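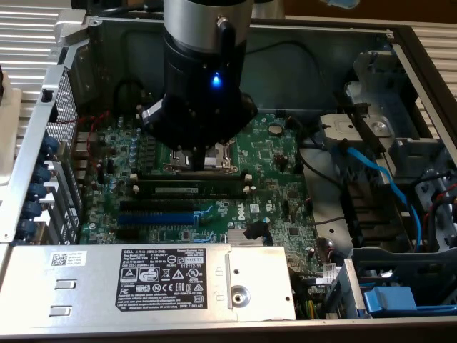
Anum Butt
Technology writer

A desktop computer laid on its side with the cover off is easier to read than most people expect. The big silver box is the power supply. The flat round battery keeps the clock and settings going when the machine is unplugged, and on a computer that has sat in a cupboard for years it is often the first thing to fail.

Fabian Schwaiger repairs office machines at Pretden, and 717 have crossed his bench since March. Dells like this one come in every week. He checks memory first. The board here has two long black slots beside the processor socket, with a module in one of them, and the pale latches at the ends hold it in place. Press those outwards and the module lifts free.

The socket needs more patience. Its metal frame is held down by a lever, and the contacts are easily damaged. Schwaiger allows 17 minutes for a processor change and almost 6 more for cleaning off old paste.

"People buy a new computer when they need more memory," he says. He charges the same for either job and keeps the old parts in labelled trays for three months.

Last updated 5/6/22

Search this site Enter keyword Go

Contact the magazine | © Follance | Back to top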